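The letter came on a Wednesday, which I remember because Wednesday is bin day and I was standing on the front step in my slippers with the recycling when the postman handed it to me. It was addressed to my lodger, and it had the sort of window envelope that makes your stomach drop even when it isn't yours.

I should back up a bit. For those who've found this blog through the bread posts (hello!), I live in Hollport, up the hill from the ferry terminal, and for a good while now I've had somebody staying in the back bedroom while he waits to hear whether he can bring his wife over. I'm not going to name him or say where he's from, as he's asked me not to and it's his life. He works nights at a bakery supplier, pays his rent early, and has strong views on how I store onions.

The letter said his application had been returned. Returned, mind you, which isn't the same as refused. I had to read it three times before I worked that out, and English is the only language I've got. They'd sent the whole lot back on account of one form being the old version. The new version had come in while his was sitting in somebody's in-tray. As far as we could tell by laying them side by side on the kitchen table, the new form has an extra box for a middle name. He hasn't got a middle name.

So back to the beginning of the queue, and another fee.

The fee is the bit that gets me. I'd always vaguely supposed that you paid once, like a passport, and then somebody got on with it. What happens is that you pay for the application, then you pay for the language certificate, then you pay for every single document to be translated by a person with the right stamp. He has kept a notebook since he started and he let me look through it. The stamped translations alone had come to 1,898 pounds. There was a marriage certificate in there that had been translated twice, because the first stamp had expired. I didn't know a stamp could expire! The marriage hasn't.

That evening we went down to the drop-in at the Mirani, the old cinema on Quay Street that does advice sessions in the foyer now. I'd driven past it for years and never gone in. You take a raffle ticket at the door and sit on the tip-up seats until your number's called, and there's a tea urn that makes a noise like a small aeroplane. We were number 21. They'd got to number six.

I'd brought my crossword and didn't do a single clue. People talk in there, is the thing, once you've been sitting next to each other for an hour. The woman beside us had been waiting more than 224 days for a reply about her son, and she said the number straight off, the way you'd say your own phone number. She'd stopped ringing the helpline as it cost her the same to be told nothing as it did to fill the kettle for a week (her sums, and I wasn't going to argue). Behind us a lad was doing his homework on his knees while his dad filled in a form, and every so often the dad passed a page over the seat for him to check the spelling. He looked to be in the first year of secondary school, if that.
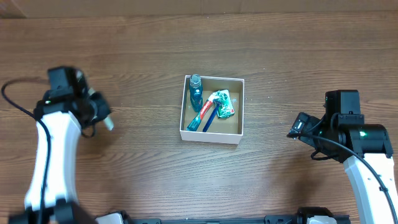 Anyway, we were finally called at ten to nine, when they were already stacking chairs at the other end. The adviser was lovely, and tired, and very quick. She had the new form up on her screen before we'd sat down and told us to write "none" in the middle name box and on no account leave it blank. She also said to send everything through Fondora, the tracked courier people, and to keep the receipt with the passport numbers written on the back. I asked whether he could get the first fee back and she gave me a look that was quite kind, considering.

We walked home along the front. He rang his wife from the sea wall and I went on ahead and pretended to be interested in a lobster pot. It was August and still warm, and the last ferry was just going out with all its lights on. I could hear him explaining it, and then I could hear him laughing, so I suppose he'd got to the middle name.

I've been thinking since then about how little of this I knew. I read the paper. I've got opinions, as my sister will tell you, and I'd have said I was fairly well up on it all. But what I'd got was opinions about numbers on the news and boats on the news, and none of that had a thing to do with a man at my kitchen table with a ruler, checking that his signature stayed inside the line. He did four practice goes on the back of a gas bill first.

Some of you will disagree with me about who should be let in and how many, and that's fine – we've managed to stay civil in the comments about sourdough, so I'm sure we can manage it here. All I'd say is that whatever the rules are, a person ought to be able to follow them without a spare 1,898 pounds and a landlady who's got nothing on of an evening.

A couple of practical bits, in case anybody reading is in the same boat. The Mirani sessions start at half past five, but the raffle tickets go out from five, so be there for five. Bring your own pen and something to eat. If you need photocopies, Clorkitz on the parade will do them while you wait, and they'll let you use the long table at the back to put your pages in order. The library machine is cheaper but it eats anything with a staple in it, and I speak from experience.

The new application went off on the Monday boat. We've had a text to say it's been signed for, and he has put the receipt under the fridge magnet shaped like a pineapple, where I'm forbidden to touch it. I'll let you know when there's news. Bread again next time, I promise – I've 2 loaves of the rye proving as I type and one of them is already trying to leave the tin.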